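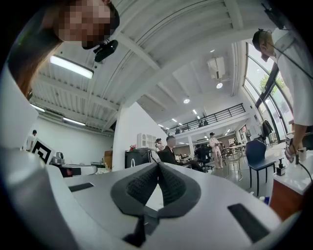
*Workroom, Kuusk building, November.*

**Jurka repair desk: progress report, second period**

The short version is that the desk is busy, the numbers look good, and I don't fully trust the numbers.

The Buvness grant paid for a walk-in repair desk where people can bring lamps, toasters, zippers, chairs and the like. We logged 1,090 items in this period. The application promised fewer, so on paper we are ahead. But the log counts an item when it comes through the door. A kettle that came in, went home and came back a month later is in there twice. I asked for this to be changed in the first report and it still hasn't been.

**What got fixed**

Of the items we could trace to the end, 66 percent left marked "repaired." That mark is made at the desk by whoever did the work. We called a small batch of owners afterward to see if the thing was still in use, and nine said it had quit again. I would not put the 66 percent in a press release until we have called a lot more of them.

Clothing does best. Small kitchen appliances do worst, mainly for want of parts. The shared parts shelf was supposed to solve this. So far it holds a great many fuses and very little else that anyone asks for.

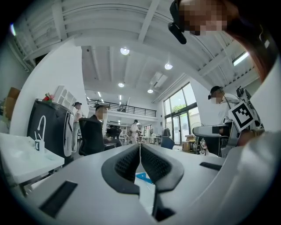
**The Adent booking system**

We moved to Adent four months ago on the promise that it would cut waiting times. It may have. The old paper sheet didn't record when people arrived, so there is nothing to compare against, and the chart in the vendor's summary starts on the day we switched. Older visitors mostly skip it and walk in anyway. The desk takes them, and I think that's right, but it means the system shows empty slots that weren't empty.

**Money**

Spending is under budget, though the gap comes from the evening sessions we didn't hold. Please don't read it as a saving. If they start in the spring as planned, the full amount will be needed.

**Requests**

- Let us count each item once, even if that drops the total below target.
- Move part of the publicity line to spare parts.
- Put off the decision on a second desk until the follow-up calls are done.

The revised log sheet is attached. It has one extra column, for the date an item was last brought in.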